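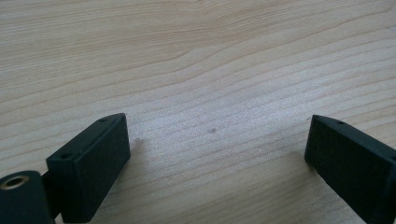 The Worness table, after a winter of soup, homework and one leaky teapot

I went back and forth on this table for way too long. I wanted a pale wood top, I wanted it matte, and I did not want to spend my evenings wiping fingerprints off something shiny (we had one of those before, a hand-me-down from my aunt, and I don't miss it one bit). The Worness from Vainio kept coming up, so in November I finally ordered it. It cost me 1438 with delivery, and that's the most I've ever paid for something you put plates on!

So, the top. I love it. The color is a soft blond and the grain is fine and wavy, lots of thin lines running along together and then bending off at a slant. It's got a little dark speck in it too, like a tiny knot. My sister spotted that before I did and asked if I was going to complain to the store. No way, I like it. If you want a perfectly even surface you should probably get a painted one and save yourself the stress.

The finish is where I have more to say. It's very matte, and when the light hits it straight on it can look kind of whitish and washed out, while in softer light it goes creamier. My old lamp had a cold bulb in it and the table looked chalky at dinner every single night. I put in a warm one and that helped a lot. Worth trying before you decide you hate the color.

Now for marks. The care leaflet says to wipe spills within 17 minutes, which made me laugh, who is timing this? I've left a wet glass on it overnight and got a ring, a pale one, and it came out with a damp cloth and a bit of the Murkura soap the store sells. Beet juice was worse. I got most of it, and if I crouch down by the window I can still find the spot. Pencil turns into gray smudges if you rub it with your sleeve, so use an eraser first and the cloth second. I learned that one during fractions.

Putting it together took 2 of us and one fairly tense evening. The legs go on with long bolts and the wrench in the box is tiny, so borrow a real one if you can. One bolt hole was tight enough that I thought I'd been sent the wrong part. I hadn't, it just needed a lot of leaning. There's no wobble at all now, even on our floor, and our floor slopes.

Things I'd change: the corners are sharper than I expected (my hip would like a word), and I wish they sold the matching bench in a shorter length. I also looked at the Sikell table, and it was cheaper, but the top had a glossy coat and it felt sticky under my arms in the showroom.

Would I buy it again? Yep. I'd just order the soap at the same time and skip the felt pads, they fell off within a week.

Comments

Minttu Nieminen
We have the same one! Ours came without any specks and now I'm a little jealous. How often do you soap the whole top?

Reply from the author
Once a month or so, when I remember. More often when my nephews have been over.

Tapio Honkanen
I paid 40 extra for the assembly service and would do it again. They were done before my coffee was.

Melaniia Romaniuk
Thank you for the bulb tip, I was ready to send mine back over the color. Does the soap leave a smell?

Martti Heiskanen
Mine smelled a bit for a day, then it was gone. Let it dry properly before you put a tablecloth on.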